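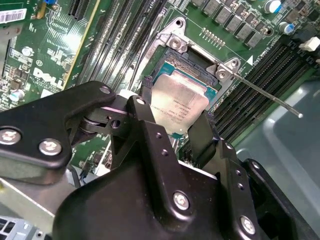 The Cameo

The call came at 10 at night, which is when studios call people they don't intend to pay.

"You can't tell anyone," said Settimio Villa.

"Tell anyone what?" said Marjan Safavi.

"Good. Exactly like that."

She was to appear in Zadau: The Second Tide, reprising the role of Captain Nister, whom she had last played nineteen years ago in a movie that closed before her mother could get a sitter. Nister had died in it. She had been dropped into a volcano, and the volcano had then been blown up.

"There's a way around that," said Settimio, who had produced both pictures and aged only during one of them.

The contract ran to 545 pages. Marjan's part ran to one line, and the line was "Hello, boys." Under clause four she could not discuss the movie, the line, or the fact that she owned a passport. Under clause nine she had to deny everything with a smile, and there was a diagram of the smile.

She flew out in May under the name Ghazal Rezaei. This caused some trouble at the hotel, where the real Ghazal Rezaei was already staying, having been brought in to play the villain's aunt under the name Marjan Safavi.

"I got your fruit basket," Ghazal said in the elevator.

"Was it nice?"

"Mostly melon."

On set they made her wear a black cloak with a hood, to fool the drones. Everyone wore one. Lunch looked like a monastery with a burrito station. She stood in line behind a tall cloak that turned out to be Houshang Karimi, who had played her husband in the first movie and had, she was fairly sure, gone into the same volcano.

"I'm not here," he said.

"Me neither. How are the kids?"

"One's a dentist."

The director, Sugeng Mandagi, shot her scene eleven times. She said "Hello, boys" to a tennis ball on a stick, which would later be replaced by either an army or a horse, depending on test screenings. On the last take she tried it a little sadder. Sugeng took off his headphones and looked at her for a while.

"Who are you, again?" he said. He hadn't been cleared to know.

The trailer went up the following spring. Marjan watched it at her kitchen table in her bathrobe. At the one-minute mark there was a door, a boot, a swirl of cloak, and then her own face, lit like a cathedral. "Hello, boys," said the face.

Her phone rang.

"You can't tell anyone," said Settimio.

"It's in the trailer."

"We're denying the trailer."

She went and found the page with the diagram, propped it against the toaster, and practiced until the coffee was ready.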